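July 10, 2002

Skonia card set, balance notes. Veikko Leinonen has the rules file, so if a number here disagrees with his, his wins and I will sulk.

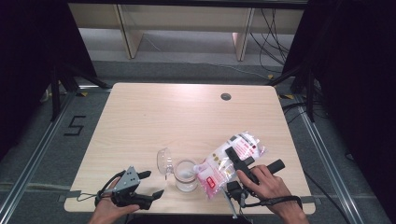
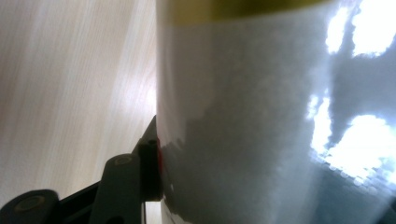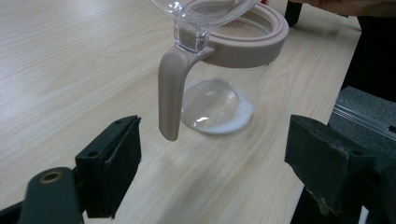
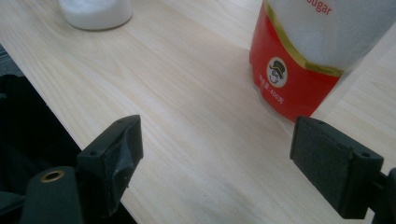
Category: Playtest / Card Balance

Ran the Juntunen deck against Bredow again, 20 games. Juntunen took 113 of the 48-card matches back in April, before the draw fix, so I expected a slaughter. Got a slow one. Most games stalled on turn four with both players holding cards they couldn't pay for and looking at me as if I had raised the prices personally. I had.

Nekis Toll Keeper is still the problem. Costs 2, blocks everything, and comes back to hand when it dies. Aníbal Ayala calls it "fair if you plan for it." He plays it in every deck, so he would. Tried it at cost three. Still good, but at least you feel something when you pay. Leaving it there for now.

Dropped the second discard from Bredow Flood. Players kept forgetting it, then remembering a turn later and arguing. The card reads better with one line on it and I can finally fit the pun.

Odd thing with Salt Wagon: if both sides have one out, the rules never say whose goes first. Veikko says active player. The sheet says "the owner," meaning everybody. Rewrite before the next print run.

To do: retype the Wagon text. Ask Aníbal for his deck list, the real one this time. Try Juntunen without the two healers and see if any game ends before lunch. Sleeves are splitting again

Questions about the set: ask at the Skonia bench | Copyright 2002 Skonia playtest group | Back to top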